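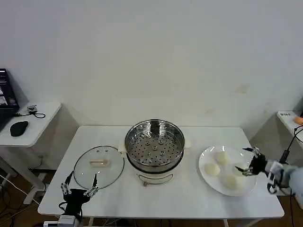 How long should filled yeast buns rest after shaping, before they go over steam?

Until they feel light in the hand and a fingertip dent fills back slowly. In a kitchen at normal room temperature that usually falls between 25 and 40 minutes, and the dough matters more than the clock.

vbenes
Posting the question above with my own short answer because the pinned bun guide gives one fixed time and I think it is wrong. My dough is plain wheat flour, instant yeast, a little sugar and oil, water at 50 percent. With a fixed 20 minute rest I get dense buns in November and good ones in summer. Same recipe, same scale. I would like to see the guide changed.
Vlastimil Beneš

crumbline
The guide gives a fixed time so that beginners have something to write down. "Light in the hand" means nothing to a person who has never held a proofed bun.

vbenes
Then weigh one bun, shape it, and put it in a straight glass with a mark on the side. When it has grown by half, start the steam. No experience needed.

adel_salem
I agree with the growth test but not with half. At 50 percent water I stop at one third. Past that the skin wrinkles after steaming and the tops go flat. Two other variables missing from the guide:

Flour. Low protein flour, 9 percent, gives a whiter and softer bun and tolerates less proofing. Bread flour tolerates more and chews more.

Start temperature. Cold water start adds several minutes of proofing while the pot heats. If you start cold, cut the rest short.

crumbline
Cold start is a bad idea with a small pot. The heat-up time changes with the amount of water, so you have added a variable you can't control.

adel_salem
You can control it. Measure the water. I use the same amount every time and the heat-up is the same within a minute.

tinlid
Measured water here too. My old Brendetti takes 8 minutes to reach full steam and my sister's Wiegand takes nearly twice that. A cold start recipe written for one will overproof in the other. So crumbline has a point if the recipe is meant for everybody.

vbenes
Agreed on that. The guide should assume a hot start and mention cold start as an option.

Next item: collapse. The guide blames water dripping from the lid. I have had collapse with a cloth under the lid and no drips at all.

adel_salem
Dripping causes pits and yellow spots. Full collapse is nearly always overproofing, or lifting the lid too soon. Turn off the heat, wait 2 minutes, then open it a finger's width — after that take it off.

crumbline
I open mine immediately and have no trouble.

adel_salem
What size buns?

crumbline
Small, 30 g of dough, no filling.

adel_salem
Those set all the way through quickly. Try it with 80 g and a meat filling.

tinlid
Does milk change anything? I swap 200 g of water for 200 g of milk and the dough comes out stiffer.

vbenes
It should. Milk is not all water, so you are lowering the hydration. Add a spoonful or two until the dough feels the same as before. The crumb will be a bit more tender and less white.

crumbline
I will edit the guide to use the growth test, one third to one half, hot start. I am keeping the 20 minute figure in brackets as the earliest time to check. I still think most people will want a number.

vbenes
Fine by me, provided it says "check" and not "steam".

tinlid
Could you add a line on paper squares versus oiling the basket? I have had buns tear on both.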